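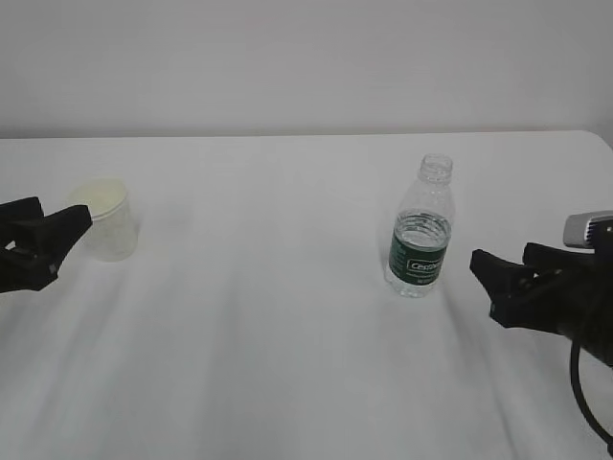

Where the Lotthorpe repair evenings have got to

Filed under: Grant Updates, Community
4 min read
12 shares

Hi Silvana,

You asked for something less stiff than the last form, so I'm just going to write this the way I'd tell you over the phone. It covers everything up to the end of September, and the spending sheet is coming separately from Kwesi once he has the last two receipts.

The big one first: we have fixed 107 things! That's lamps, zippers, toasters, a lot of bikes and one accordion (Minttu Juntunen took that home for three weeks and would not let anybody help). You funded us to reach 80 by now, so we're ahead, though I should say the bikes went faster than anything else and they pull the number up. If you only look at electrical items we're slower than I'd like. Parts take ages, and people forget to come back for things.

Evenings are still Friday, doors at 6:30, in the old school hall in Lotthorpe. We tried one in Prerncombe in the spring and it was packed, but the hall there wants us out by eight and you can't really get a sewing machine apart and back together in that time. I'm talking to them about a later finish. If they say no I'd like to move that bit of the budget to a second Lotthorpe evening each month, and I'd need your okay in writing for that.
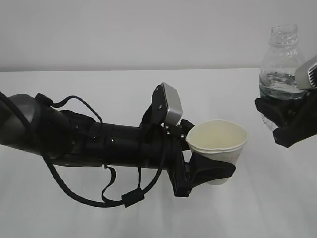 Money and tools

We're close to plan. The soldering stations came in under budget – Ariel Enriquez found a school that was clearing out its workshop – and we put the difference into a proper bike stand. Insurance went up by 200 dollars, which I didn't see coming and which I've taken out of the printing line. We hardly print anything now anyway, people hear about us from the notice in the Kongkaew bakery window or from their neighbors.

The safety testing is still the sticking point. Ademir Sales is the only one of us trained to sign off on anything with a plug, so when he's away the plug items just pile up on the shelf. Two more people have put their names down for the course in the winter, and I'd really like to get a third!

Some 20 people now turn up to fix things at least once a month, and plenty of them started out as visitors with a broken something.

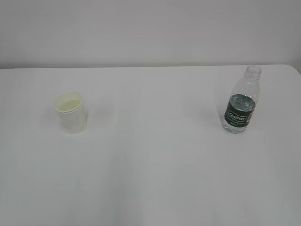
A few of those regulars have asked about a beginners' sewing group on the side, just hems and buttons and patches to start with. I told them I'd ask you before promising anything. We already own the machines, so it would mostly be thread, fabric and one extra hour of hall hire.

What I'd still like from you is a yes or no on the Prerncombe money and the name of whoever handles the sign-up for the Zusilano tool library, as the address I had for them bounced. The next evening is open if you want to come by. Bring something broken!

3 comments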